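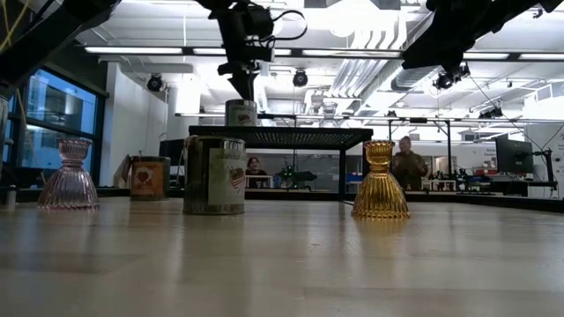 Mixed tins and glass at the Brendale bench, one arm over the raised stand.

Forum: Workplace automation > Sorting and handling
Thread: What happened to your bench staff after the arms came in?

seter_ops
We handle secondhand glass and tins for resale at Seter. Until February, intake was fully manual: pick up, check for chips and rust, set down, log. Brendale is now running the set-down part with two arms and we are supposed to follow. Test list is 2,617 items, all odd shapes. I am less interested in cycle times than in what the people do all day now. Anyone further along?

mesh_top
I work at the Brendale site. Short version: the lifting went down and the watching went up. Before, a shift was 600 items per person and your wrists knew it. Now you stage the pieces, start the run, and stay at the workstation in case of a stop. Staging is still skilled work. A flared glass base and a straight-sided can need different grip settings, and the person who used to pack them by hand is the one who knows which is which.

kettlehole
"Stay at the workstation in case of a stop" is the part I would push on. We did the same with a Kairys cell and the job got worse. You can't leave and you can't get into anything else. Two people from our shift asked to go back to hand packing.

mesh_top
Fair. We had that for the first month. Stops are now logged by type, and one person covers the stops while the other does grading at a separate desk. They swap every 2 hours. Still dull on a good day – I won't pretend otherwise.

seter_ops
Did pay grades change? Our bench staff are classed as manual handling. If they are writing grip settings, that's a technician task where I come from.

mesh_top
Not at first. It took 14 weeks and a written list of what each person was really doing per shift. Keep that list from day one.

r_flange
Disagree with calling it a technician task. Picking a preset from a menu is not programming. If you reclassify everyone on that basis you'll have trouble when the presets get automated too, and Itance already sells that as an add-on.

kettlehole
The menu is the easy bit. Deciding that a rusted rim is too soft to grip is judgment, and no preset covers it. They were paid nothing extra for it before either, which is a separate complaint.

r_flange
Then grade them for inspection. Call it what it is.

seter_ops
Inspection grade might get through our HR faster, so thanks for that. Last question for mesh_top: are the old hand benches still in place?

mesh_top
One is. It gets used on Saturday shifts and for anything the gripper drops twice. I would keep at least one, with the height adjustment working.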